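About Grumport

Welcome, and thank you for clicking on the page that most visitors skip. We are a small research company that teaches robots to handle cloth: dish towels, napkins, pillowcases, baby blankets, the sort of thing that gets picked up and put down all day long in any home with people in it. If you came here to find out who we are and why we've spent so much of our working lives on napkins, pull up a chair, because it's a longish story and we like telling it.

How we got started

Grumport was founded by 2 people who met over a broken dryer. Kai Schwerdtfeger had been building control software for packaging machines and was tired of boxes. Knut Rothe had trained as an upholsterer before he went back to school for engineering, and he still can't walk past a badly hung curtain without stopping to fix it. They shared a laundry room in the same apartment building, the dryer quit one September evening, and while they waited for the repair person they got into an argument about why a machine that can place a computer chip to within a hair's width can't pick up a wet sock.

Kai thought it was a software problem. Knut thought it was a fingers problem. They are still having that argument, and you are welcome to join in if you ever come by for lunch.

The first workshop was a former bicycle store with a big front window, and people used to stop on the sidewalk and watch our robot arm fail to fold a pillowcase. Some of them came in to give advice. A retired tailor from down the street showed us how she finds a hem by letting the fabric run between her fingers until it gets thicker, and that one afternoon changed our plans more than any paper we had read that year. We had been trying to make the robot see the whole cloth and plan the whole fold. She barely looked at it. She found an edge, followed it to a corner, and the rest came easily.

What we work on

Most of our research comes down to one question: how do you get the know-how out of a person's hands and into a robot's, without making the person sit in a lab and drive a robot by remote control all day?

We tried the remote control way first, and we'd like to be fair to it, since it gave us our first working fold. The trouble was the people. Everybody got slow and careful and a little grumpy. They moved the way they thought a robot ought to move, and the little flicks and tugs that make folding quick went missing.

So we built Eichhorn. Eichhorn is our hand-held gripper, and the name is German for squirrel, which was Knut's idea and has to do with the way a squirrel turns a nut over in its paws. You hold one in each hand and simply do the chore. There is a camera on the tool that looks past the fingertips at whatever you're working on, and the motion is saved along with the video. When the session is done we have a record of what the hands did and what they were looking at while they did it. Our robot arms carry the same fingertips, so what the camera saw during the demonstration is close to what the robot will see later when it tries the job for itself.

The nice part is that Eichhorn goes to people's homes. Our lab tables are clean and evenly lit, and no kitchen or living room we have ever visited looks like that. Real tables have patterns, stains, glare from a lamp, a stack of mail that should have been moved and wasn't. We ask families not to tidy up for us. (They tidy up anyway, a bit, and then apologize for whatever is left, and we tell them we love it.) A robot that learned only on a bare lab table will happily try to pinch a printed flower off a tablecloth. We know because ours did, for most of a winter.

Saver, the method we're best known for

If you've heard of us at all, it's probably through Saver, so let us explain it properly.

When you record people doing chores, a lot of the recordings have something wrong in them. The cloth slips. A corner folds under. Somebody grabs 2 layers when they meant to grab one, lets go, shakes it out, and starts again. The usual habit, and it was our habit too, is to go through the recordings and throw those out, so that the robot learns from clean examples. It seems like plain common sense.

Kai was the one who got bothered by it. He was sorting recordings late one night and noticed that he was deleting the very moments he found most interesting, the ones where a person felt something go wrong and fixed it before they had really thought about it. We were teaching the robot what a perfect fold looks like and then wondering why it stood there helplessly when the fold wasn't perfect.

Saver keeps those recordings. It looks through each one for the place where things started to go off track and the place where they were back in hand, and it marks the stretch in between. During training, the slip itself counts for very little, so the robot doesn't learn to be clumsy on purpose, and the recovery counts for a lot. Everything before and after is treated as an ordinary demonstration. There's more to it, of course. Finding the point where a slip begins is hard, and our first version was fooled by anyone who paused to scratch their nose. The current version compares what the fingertips are doing with how the visible edge of the cloth is moving, and flags the places where the two stop agreeing.

What we found

We tested Saver on the chore we care about most: pick up a crumpled cloth from a table the robot has never seen, spread it flat, and fold it once. We ran 100 attempts, with tables, cloths, and lighting that were not in the training recordings. With Saver, the robot finished 58 of them.

We know how that sounds. A six-year-old would do better and would probably sing while doing it. But our earlier system, trained only on the clean recordings, hardly ever got as far as the fold once the first grasp went badly, and for us the real news was in watching the new one try again. It drops a corner, backs off, comes in a little lower, and goes for the edge a second time. The first time we saw that happen without any help from us, Knut went out and bought cake for the whole building.

We would also like you to know about the attempts that didn't work. Quite a few ended because the robot took a bright patch of glare for the edge of the cloth. Pale cloth under strong light is still the worst case we have, with shadows a close second, and thick terry towels give us trouble that thin cotton doesn't. The test covered a single fold, too. Folding a fitted sheet remains a matter for prayer. We write all of this up in our reports with the videos alongside, including the embarrassing ones, and if you're a student working on something similar we are glad to share what we have.

Jidus, our home recording program

Jidus is the name of the program through which families lend us an hour of their time and a corner of their table. One of us comes by with the grippers in a padded bag, shows you how to hold them, and then mostly stays out of the way. You use your own cloths. You fold how you fold. We've learned that there are fierce opinions within households on whether a napkin is folded in half or in thirds, and we don't take sides.

A few things people usually ask. Before anything is used for training, a member of our team goes through the whole recording, and you get a copy to look at as well. If there's something in it you don't want kept, a family photo on the wall or a letter on the counter, tell us and that part comes out. You can change your mind later on, too. Children are welcome to watch, and with a parent's permission they can try the grippers once the recording is over. They tend to be alarmingly good at it.

How we work together

We keep the team small on purpose. Everybody here records, everybody labels, and everybody takes a turn resetting the cloth between robot attempts, which is dull work and teaches you more than you'd expect. When you have crumpled up the same dish towel for an entire afternoon you start to notice that you crumple it the same way every time, and then you understand why the robot got so good at that one crumple and no other. We now swap people in the middle of every test for exactly that reason.

Lunch is at noon at the long table in back, and whoever set the table gets to pick the music. New people are often surprised by how much of our talk at lunch is about fabric. It wears off, or you give in and start bringing samples from home.

Come and see us

The workshop is still in the old bicycle store, and the window is still there. If the lights are on, knock. If you'd like to take part in Jidus, bring a class by, or argue with Kai and Knut about whether it's the software or the fingers, write to us through the contact page and one of us will write back, usually the same day and usually at greater length than you were hoping for.

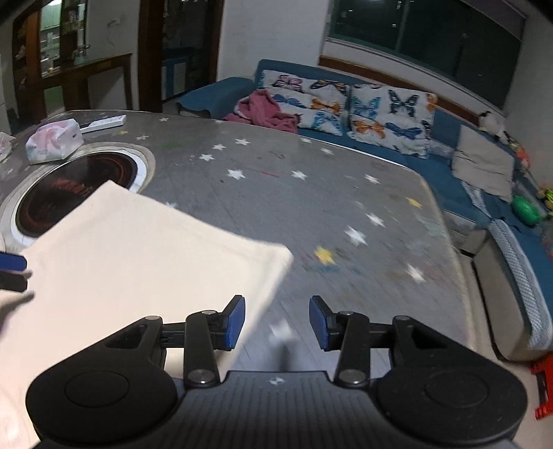 Working with a pale cloth on a star-covered table, seen from one hand-held gripper, with the tip of a second at the left.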